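The Grippers on Bench Four

Drincombe, Thursday, December 19, 2024

The first job of the morning at Nenano is wiping the jaws. Sunil Majumder does it with a lint-free cloth and a capful of isopropyl alcohol, one gripper and then the other, working from the tips back to the pivot. It takes him two minutes a side. If there is tape residue on the pads he goes over them again.

Majumder is the technician responsible for the handheld grippers, which people at Nenano use to record household tasks for training robot arms. An operator holds one in each hand and does the job at an ordinary pace. The recordings go to the software group upstairs, and what comes back down to Majumder is mostly complaints about calibration.

He came to the work from photocopiers. For 11 years he serviced office machines for a dealer called Munasinghe, and he says the habits carried over well. He writes the date on every part he fits. He keeps the old part in a labelled bag until the new one has done a full week.

The grippers are simple enough mechanically. Squeezing the handle closes the jaws through a short linkage, and an encoder reads how far they have moved. A metal bracket on top holds the tracking hardware in a fixed position. Most of the trouble comes from that word, fixed. The bracket bolts work loose over a shift, and a bracket that has moved by the thickness of a fingernail will put every recording out by a similar amount without anyone at the bench noticing.

Majumder marks each bolt with a stripe of paint pen so he can see at a glance whether it has turned. He used thread locker for a while and gave it up when he found he was rounding out the heads getting them off again. Now he checks the stripes at the start of the day and at lunch, and retightens with a small torque driver that lives in his shirt pocket.

Cables are the other regular job. They get stepped on, rolled over by chairs and pulled tight when someone reaches for the far side of the table. The usual break is inside the jacket just below the handle, where the cable flexes most, and it shows up as a signal that drops out when the wrist turns. Majumder cuts the cable back, fits a new connector and adds a longer strain relief than the one it came with. The colour of the heat shrink tells him which batch the connector was from.

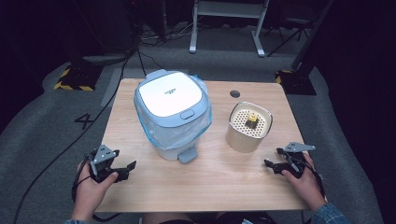
After a cable repair he runs what he calls the slow ninety. He opens and closes the jaws 90 times while watching the encoder trace on a laptop, turning his wrist a little between each one. A clean trace looks like a row of even hills. A flat spot means the linkage is sticking, and a spike usually means the joint he has just soldered needs doing again.

The service log is a spiral notebook with 1,590 entries in it, many of them a single word. "Bracket" appears a lot. In March he started adding the bench number as well, and learned that one table accounted for most of the cable faults. He rerouted the runs behind it and the faults dropped off over the next few weeks.

Spare pads come from a supplier called Uvodora in packs of 8, and he orders them before the last pack is opened. New ones are slippery for the first hour or so. He scuffs them with fine abrasive paper, wipes them down again, and closes the jaws on a strip of paper to check that both sides meet evenly.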